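A welcome motion is cheap. The interpreter is the test

The council in Drurthorpe passed a motion in March saying that the town values its newcomers. Every party voted for it. Kane Partington, who leads the opposition group, spoke for it at length, and so did people who had spent the winter complaining about the housing list. I was glad to see it pass. I would rather live in a town that says this than in one that says the opposite.

Two weeks later the same council cut the interpreting service at the advice office from five mornings to two. There were no speeches that time. The cut was one line in a budget paper, and it saved 3,066 pounds.

I don't think the councilors are hypocrites. Most of them, I suspect, never connected the two votes. A motion goes through the full chamber with the press in the room, and a service cut goes through on a list with 42 other items. But anyone who needs help filling in a school form will feel the second vote and may never hear of the first.

Adaeze Onuoha put this to the council in a letter signed by 200 residents. She asked for the mornings back and for one named officer to answer for the service. The reply thanked her for her contribution to the town's diversity. She was born in Fletham, nine miles up the road, and had written about a budget.

That reply bothers me more than the cut does. It treats a taxpayer with a complaint as a guest to be praised. People who settle here should get what everyone else gets — an answer to the question they asked.

Drurthorpe could learn from Fletham, where the council set aside 2,000 pounds for evening sessions and publishes how many people attend. It is a small sum and a dull report, and I would trade any number of warm speeches for both. 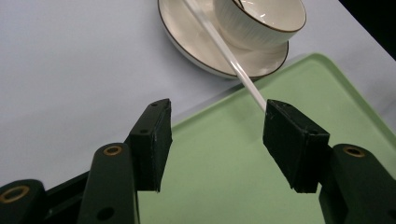
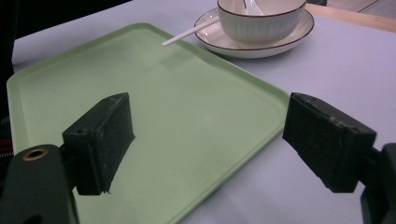

Cup, saucer and straw in the first picture; green tray in both.

What should happen next

The budget comes back to the chamber this winter. Councilors who backed the motion should move to restore the three lost mornings, by name and on the record. If they think the money is better spent elsewhere, they should stand up and say where.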